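Messina Tableware Pilot
Progress report to the Mekgate small grants desk, period ending September
Prepared by Amparo Marín, Sumholm

Where we are

The grant pays for a trial of new tableware in the Sumholm dining room, to find out whether a smaller set of pieces can replace the mixed stock we have been carrying for years. The application promised less breakage, quicker clearing and happier diners. I signed that application, and I would write it differently now.

Two pieces are still in the running. One is the round white bowl, ceramic, with a slightly flared rim. The other is the square cup in dark gray, with the lighter band along the bottom. The Humside plates were dropped in the first month after Encarnación Manzano found they would not sit flat in our racks. They went back and the refund has been received.

Spending

We have spent $641 of the $900 awarded. Most of it went on the bowls and cups, and the rest on the black table cloth, a rack insert and return postage on the plates. The postage was not in the budget and should have been. I am not asking for more money. If the remaining $259 is not needed for replacements, I would sooner return it than find something to buy.

The bowl

I expected to complain about the bowl and have less to complain about than I thought. The flared rim gives people something to get hold of, and the faint texture on the outside seems to help when hands are damp, although Gyula Pap in the kitchen thinks I am imagining that. The inside is smooth and rinses clean. Porridge left overnight still needs soaking, whatever the supplier's leaflet says.

The bowls stack, with one annoyance: a tall stack leans. Gyula keeps them at 10 to a stack and has had no trouble at that height. The leaflet shows a much taller one, and I would like to meet whoever carried it across a room.

The cup

This is where I have doubts. The case for a square cup was that it packs tightly on a shelf and wastes no space, and on the shelf that is true. Then somebody has to drink from it. Diners either turn it to a corner or put up with a dribble along the flat side, and the comment cards are not kind. Estela Salinas, who was keen on the cup from the start, has suggested we try it for cutlery and breadsticks. It does that job well enough – but we did not ask for a grant to buy cutlery holders, and I don't want it reported as a success under another name.

It is also hard to see into. The inside looks dark even in good light, and dried tea against a dark wall is easily missed. Iñaki Olmedo now runs a finger around the bottom corners of each one before it goes back out. That works, and it also adds a step to a process we said would get shorter.

The table

We set the pieces out on a black cloth against the blue-gray wall. The white bowl stands out very well on it, which matters to our diners with poor eyesight. The gray cup does not. I had not thought about this when I ordered the cloth, and I can't find any mention of it in my notes from the planning meeting either. The cloth also creases as soon as you look at it, and ironing it has become a regular item on the rota.

What we can and can't claim

Breakage does appear to be down, but we have fewer pieces in use and everyone is being careful with them while they are new. I would not put a percentage on it. Clearing time has not been measured properly. Two people timed it in two different ways, and I have left both sets out of this report. The comment cards came mostly from the lunch sitting, so the evening diners have barely been heard.

Next steps

The trial has 4 weeks left to run. Estela will take over the timing, with one method and one clock. The cards will go out at supper as well as lunch. We will borrow a lighter cloth from the meeting room and see if the cup is easier to pick out against it. Iñaki would like to try a round cup from the same Messina range alongside the square one, and I have agreed to that if it can be had as a sample.

Unless the next month changes my mind, I expect to recommend keeping the bowl and giving up on the square cup for drinks. The bowl and the cup are both on the black cloth.

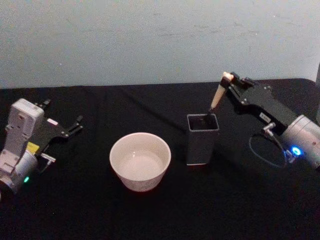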